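Friday, late. Glaze notebook, Sernevetti studio. Test tiles for the ash celadon are out, and I am so happy with this batch that I'm writing it up before I drive home.

Recap for Amos, who missed the first half: we're trying to get the soft gray-green that Ansel Kapoor pulled from his Storkham kiln in December, using wood ash from the Temville orchard in place of the whiting. His ash was unwashed. Ours has been through three rinses and an 80-mesh sieve, so I expected ours to come out stiffer and paler. It did, a bit, but wow, the surface!

38 tiles went in, 11 of them with the iron bumped up to two percent. Cone 10, reduction started a little early. One tile stuck to its shelf (my fault, I glazed right down to the foot).

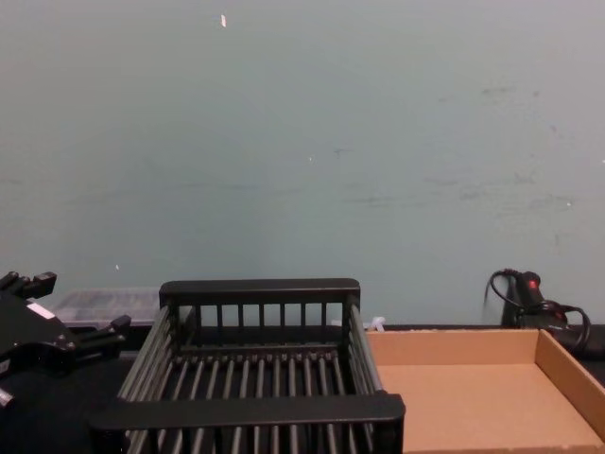
Rinsing the ash is the slow part, and I've changed my mind about how we do it. Stir, settle overnight, pour off the water, repeat. Gloves the whole time, the first water is nasty and slippery with lye. For draining the sieves and scoops afterward I'm now completely sold on a plain black wire dish rack like ours. Air gets under everything, and the mesh doesn't sit in a puddle and carry old slop into the next batch. Amos Lindgren has been saying this for ages. Fine, Amos, point to you.

## What came out

- **Base, no added iron.** Pale, almost buttery where it's thick. Runs nicely into the carved lines. Slight pinholing on the two thickest tiles, so dip for a count of three and no longer.
- **One percent iron.** The winner! Gray-green with a blue cast in the pools, and the breaks over texture are warm brown. Best on the Strickland stoneware. On porcelain it looks cold to me, though Ansel will disagree.
- **Two percent iron.** Darker, more olive. Lovely on the test cup, too heavy on flat tiles. Keep it in mind for the inside of bowls.

I also tried a color match against paint, which is a silly way to judge a glaze but helps when I'm describing it over the phone. The pale grayish blue of the wall is a decent stand-in for the cool end of the range. The one percent tile is greener than that and has far more depth.
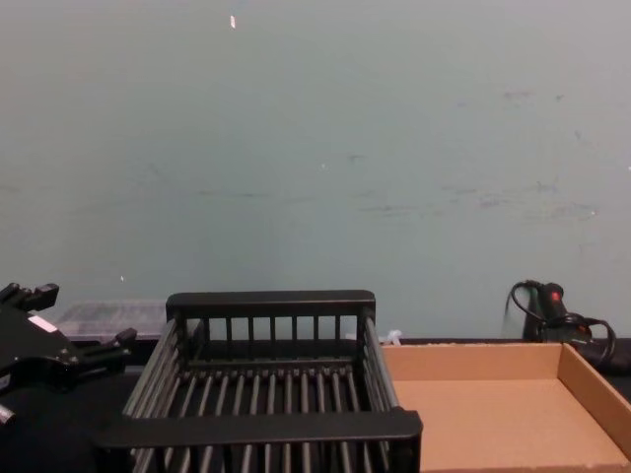 ## Crazing

Fine crackle on all the base tiles within an hour of unpacking, and I could hear them pinging from across the room. Love the sound, don't want it on dinnerware. Plan is to add silica in small steps, 2, 4 and 6 percent over the current recipe, and leave the feldspar alone. If that flattens the surface I'd rather try a different clay than lose the softness. 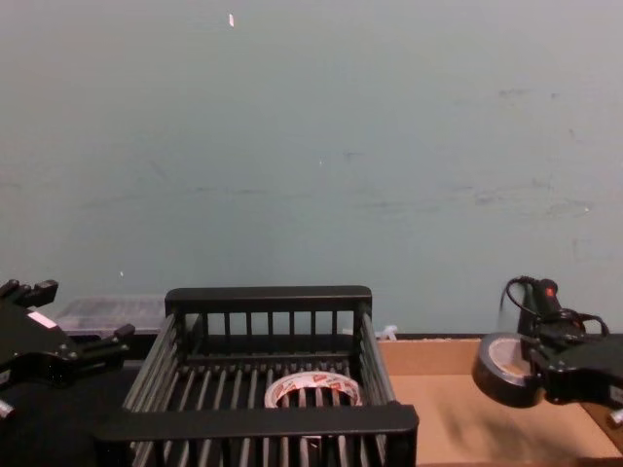

## Next firing

1. Mix 3,000 grams of the one percent version, plus 1,000 of the base for the silica steps.
2. Cut new tiles from the Strickland body, stamped, with a proper unglazed foot this time.
3. Put one set low at the front and one at the top back. I want to know how much of that blue is the recipe and how much is the spot in the kiln.
4. Ask Ansel for a jar of his unwashed ash so we can run it side by side.

Amos, the good tiles are in the drawer under the scale. Take the one marked 1B outside in daylight before you say anything about it.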